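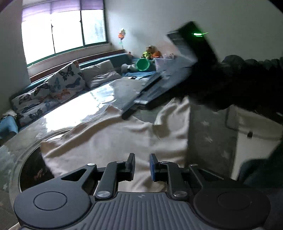

Vol. 2, No. 2

FOR RELEASE IN OCTOBER

Rerkum brings out the Dratier lift-and-slide door threshold

I've been bugging our shop to build a flatter threshold for years, and I'm so happy to say we finally have one! It's called the Dratier, and you can order it from Rerkum starting this month, for new doors and for most of our older lift-and-slide frames too.

If you've ever caught a toe on a patio door (I have, with a full tray of iced tea) you know why I care. The Dratier sits level with the finished floor, inside and out. Water drains through a covered channel on the outside, and the cover lifts out by hand so you can rinse the leaves off with a garden hose.

A single door leaf can weigh up to 400 pounds. We ran our test door through roughly 3,000 open-and-close cycles on the finished threshold, then took the whole thing apart on the bench and argued about the gaskets. The gaskets got changed. The rollers stayed as they were.

You get a choice of two finishes, clear anodized and dark bronze. I like the bronze, but it does show dust, so keep a rag handy.

Our partners at Domański are cutting the drainage covers, and Pundus will carry the full set in its showrooms, with a door you can push back and forth as much as you like. Please do!

Installers, the new drawings replace the old sill sheets. Check your slab depth before you order, and call us if you're short. Samples, price sheets and drawings are available from the Rerkum trade desk, open until 4 p.m.

###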